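Section 4: Oiling and maintaining the worktop

4.1 Before you start

The Nindance worktop leaves the factory with one thin coat of Stostard oil. This coat protects the wood in transit only. Apply two further coats before the worktop is put into use, and a maintenance coat as set out in 4.4.

Check the batch label on the underside. Worktops with a batch number below 473 were supplied with a wax finish and must be stripped first (see Section 6). Do not apply oil over wax.

Caution: Cloths soaked in oil can catch fire without a flame or spark. Lay used cloths flat outdoors to dry, or put them in a metal container filled with water. Do not leave them folded or in a heap.

4.2 Preparing the surface

1. Clear the worktop and wipe it with a cloth wrung out in warm water. Do not use scouring powder, bleach or washing soda.
2. Leave the worktop to dry for 60 minutes with a window open.
3. Sand lightly with the fine pad supplied (Drarska part 284). Work along the grain at all times. Scratches made across the grain show up once the oil is on.
4. Remove the dust with a soft brush, then with a dry cloth.
5. Look along the surface at a low angle, towards a window or lamp. Dull rings and raised fibres are easier to find this way. Repeat step 3 where needed.

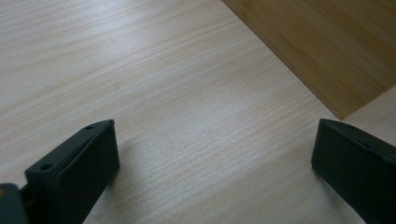
Pale wood with a fine, close grain, next to a darker panel. 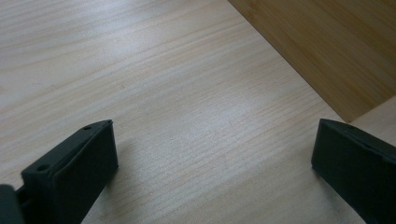

Note: Light and dark woods take up oil at different rates. Where two woods are fitted side by side, oil them separately and use a fresh cloth for each.

4.3 Applying the oil

1. Stir the oil. Do not shake the tin - air bubbles will mark the finish.
2. Pour a small amount on to a lint-free cloth and spread it thinly along the grain.
3. Leave for 15 minutes, then wipe off all oil that has not soaked in. Oil left standing will turn sticky.
4. Treat the front edge, the ends and any cut-outs in the same way. End grain needs more oil than the top.
5. Leave overnight, then apply the second coat.

Caution: Keep water off the worktop for 2 days after the last coat. Do not cover it with plastic sheeting during this time.

4.4 Later care

Oil the worktop once a month for the first half-year, and every February and August after that. To test whether a coat is due, put a few drops of water on the surface. If they soak in and leave a dark patch, the wood needs oil.

Small burns and ink marks can be sanded out by hand. For deeper damage, contact the Rinaldi service desk and quote the batch number.

Section revised January 23, 2019.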